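Speaker notes: Running a lunch club on a small kitchen
Talk for the Plattner hall evening, 20 minutes plus questions

Start with thanks to Emil Pfister for the booking. Say who I am and how long the club has been going (six years in March).

We began with 12 people and one hob. We now serve 65 on a normal day and had 104 at the last winter meal. Pause here, as people usually ask about the rent. It is 400 a month, heating included, and we pay it out of the meal money.

Menu. Keep it short. One soup, one main dish, fruit. We tried offering a choice in the second year and threw away too much food. Mention the noodle days, which bring in the younger families from the Lorero estate.

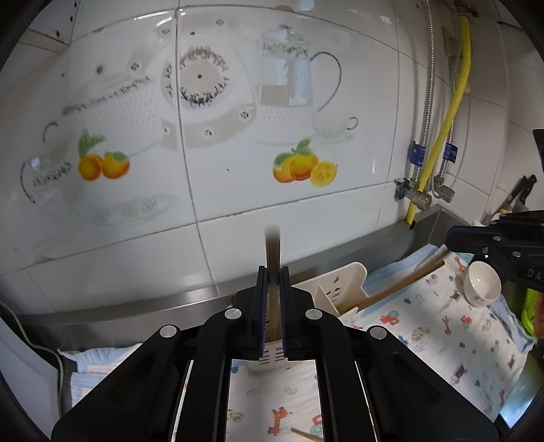

Washing up takes longer than cooking. Allow roughly 40 minutes after the last plate comes back, and put two people on it. Beat Egger wrote our rota and will hand out copies at the door. Names go down a month ahead. If someone drops out they find their own swap.

Buying. Dry goods from Nuler, vegetables from the market at 7 am. Puser delivers but has a minimum order, so we share it with the playgroup. Ask if anyone here would like to join in.

Allergies: read out the wording on our sign-up card. Slowly, some will want to copy it.

Questions. If they ask about insurance, give them the leaflet. Finish by 8.30, chairs need stacking.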